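Filed under: Home & Family, Thrifting, Slow Projects

The toy bin, round two

I finally did it, you guys. The toy bin in the hallway, the one that has been swallowing things whole for two winters, got dumped out and sorted, and I had such a good time that I want to tell you all about it.

Some background for anyone new. The bin started life as a blanket chest from the Bisgate flea market (40 dollars, and I would have paid more, don't tell the seller). We put it by the stairs when my niece Laiba started staying with us after school, and everything with fur or wheels went in it. Then Soledad's kids came over with a bag of hand-me-downs, then Noreen dropped off two more, and by last February the lid wouldn't close. I've written about the chest before, mostly to complain about the hinges. The hinges are still bad!

My plan was to pull everything out, wash what could be washed, mend what needed mending, and put back only the toys that get played with. I gave myself an afternoon and it took three, mainly because I kept stopping to look at things. There was a sock puppet in there that I made in college. There was half a train.

The washing part is where I've learned the most. Anything plush with no batteries and no glued-on pieces goes into a zippered pillowcase, cold water, gentle cycle, a small spoonful of detergent. I used to pour in way too much and then wonder why everybody came out stiff. Long fluffy fur gets a towel squeeze and a night on the drying rack, and then a going-over with an old soft hairbrush, which I swear is the most satisfying job in this whole house. If a toy has anything hard attached, I do it by hand in the sink with a washcloth. Slower, but I like it. Put the radio on!

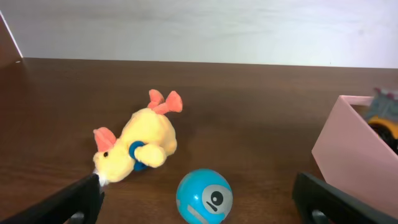
Baby toys were the pile I'd been dreading, because I'm sentimental and I know it. My youngest is well past teething, and there's really no reason for me to own a single thing that's meant to be chewed on. I let myself keep a few anyway. The yellow plush one with the pink ears and the blue plastic ring was never in question, and just look at those feet, a little frayed at the tips and such a great coral pink. I thought about trimming the loose bits and decided against it. I did tug at the ring and check the stitching along that stubby arm, which I'd suggest doing with any toy before it goes back to a little one. The blue ball stays too. You can never have too many balls, and a wipe with a soapy rag is all the cleaning one of them ever needs.

For mending I use whatever thread is closest to the right color, doubled, and a ladder stitch. Mehwish Chaudhry taught me that one at the library sewing night years ago and I've closed up so many bears with it since. Start inside the seam so the knot is hidden, take small bites on one side and then the other, and pull it snug every few stitches. It's magic when the gap zips shut. If the stuffing has gone flat, open the seam a bit wider and add more than you think you need, especially at the neck.

So what's back in the chest? Blocks, the good animals, the dress-up scarves, one very tired elephant. Baby things have their own basket on the low shelf now, so visitors with babies can go straight to it. Two bags went to Thảo Mai for the playgroup swap, and the lid closes! It closes all the way, and I've opened and shut it just to hear it.

Next I want to tackle the puzzles. I'm thinking flat zip pouches with a number written on the back of every piece, if I can stand the writing. If you've done this and have a pouch you love, please leave me a comment, I want to hear everything. And if anybody knows how to fix a sagging chest hinge without drilling new holes, I'm all ears.

Posted December 2023 in Home & Family | 3 comments

© All words and photos are mine, please ask before sharing. Contact | Back to top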